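The Great Giltport Shirt Swap Returns

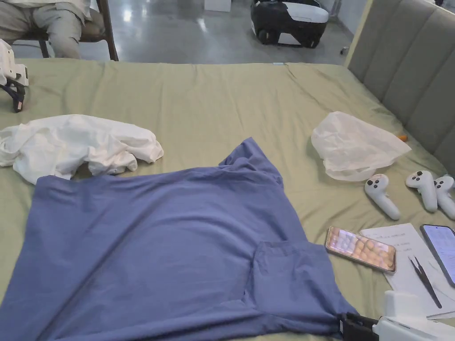
Something blue, laid out on the bed.

The clothes swap is back at the Giltport reading room this November, and once again we are asking you to bring things you would be willing to see your neighbors wearing. Please think about that second part. Last year a man from Vukier Street watched his wedding vest leave on a fourteen-year-old and has not been the same since.

The rules haven't changed much. You hand over your clothes at the door and get a paper token for each piece, and each token buys you one piece going out. Coats cost 2 tokens. So do boots, provided there's a pair of them. Omolara Effiong is running the door again and will not be talked into giving a token for a single glove, a hat with a bite out of it, or anything you describe to her as "vintage" in a hopeful tone.

Wash it first. We put this in every notice and every year somebody takes it as a suggestion. Check the pockets too. The lost property box from last time still holds a house key, a shopping list (onions, bleach, "something nice for Dad") and a dental retainer, which can be collected any time by its owner, no questions asked.

Doors open at 10 in the morning. The line starts earlier than that and has its own politics, which we stay out of. Musa Osagie will be selling tea and his banana bread, and he has asked me to mention that there are walnuts in it this time on purpose.

The mending table moves to the back by the radiator. Damilola Wike can do buttons, hems and most zippers while you wait, and will tell you frankly when a thing is beyond saving. She doesn't do leather. She doesn't do "just take it in a little everywhere," either. If you can thread a needle without swearing, she would be glad of a second pair of hands after lunch.

We put out 300 hangers last time and got back a good many fewer, so if your closet has been feeling unusually well organized, you know where we are. Wire ones are fine. The nice padded ones with the satin bow belong to Ifeoma Yusuf and she would like them home.

Whatever is left at closing goes in bags to the Nwankwo hall for their winter sale, except the novelty ties. They've written to us about the ties.

Recent items
Skistport bus times: another new timetable
Choir seeks tenors, will settle for baritones
Omolara Aliyu on pruning, part 2
Reading room roof: the bucket has been moved
Found: one left boot, brown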